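Ticket: Two-arm cell drops or crushes light cups during tidy-up routine
Product: Prinon bench cell, dual arm
Opened by: Mervyn Hollis
Status: Open, waiting on reporter
Priority: Normal

Reported problem

We run the Prinon cell through a table tidying routine. The job is to pick up cups, turn them upright and set them on a tray. Ceramic mugs go fine if the handle faces the arms. Light plastic cups don't. Either the left gripper squeezes too hard and the wall of the cup buckles, or it holds too lightly and the cup spins when the right gripper takes over. The handover is where nearly all of it goes wrong.

Controller log shows no fault. The routine ends with "task complete" even when the cup is on its side on the tabletop.

Steps to reproduce

Load the tidy-up routine with default grip settings.
Put a plastic cup on its side within reach of both arms.
Start the routine and wait for the handover.

Expected: cup ends up upright on the tray.
Got: cup rotates in the grip, or is dropped, or is dented.

Reply from Avram support

Thanks for the log. Please check the following before we change any settings.

Confirm both wrist cameras show a live picture in the status page. Confirm the cables have enough slack at full reach. A tight cable will pull the wrist a little during the handover. Then lower the grip force on the left arm by 2 steps and leave the right arm alone. Tell us what else is on the table when you run it.

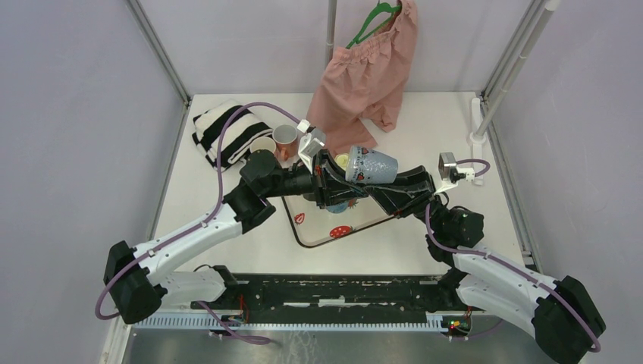
Reply from Mervyn Hollis

Both cameras are live. Cable slack looked all right, but I gave the left one a bit more anyway. Lowered the left grip by 2 steps. Denting has stopped. The spin is still there.

We keep the table cluttered on purpose: a mug, a small cup, a folded striped towel, a pair of shorts on a hanger, a clear tray with a strawberry printed on it. A kitchen or a laundry room isn't going to be cleared for the machine. If it only works with one cup on a bare table, we can't use it.

I also tried it with the towel and shorts taken out. Same result, so I don't think clutter is the cause.

Reply from Avram support

Agreed, that points to timing. In the default routine the left gripper opens as soon as the right one reports contact. With a stiff mug that works. A soft cup gives a contact reading before the right gripper has a real hold on it.

Set the release delay to 2 seconds and run it again. Please also turn on the Skorkard result check, which looks at the table after the routine ends and marks the run failed if the cup isn't upright. It is off by default.

Reply from Mervyn Hollis

Delay is in and the result check is on. Much better with plain cups. Printed ones still get marked failed sometimes when they are standing up fine on the tray. My guess is the check is reading the strawberry on the tray as part of the cup.

For the record, the cell has done around 3,000 handovers since December. My manager wants to know if it can put dishes away without a person next to it. My answer for now is no. Mugs yes, with someone in the room. Hanging up clothes we haven't got to.

Reply from Avram support

Passed the false failures to the Wello vision group. Please send the camera recordings from one good run and one wrongly failed run, with the same cup in both. Leave the delay where it is. Ticket stays open until we have the recordings.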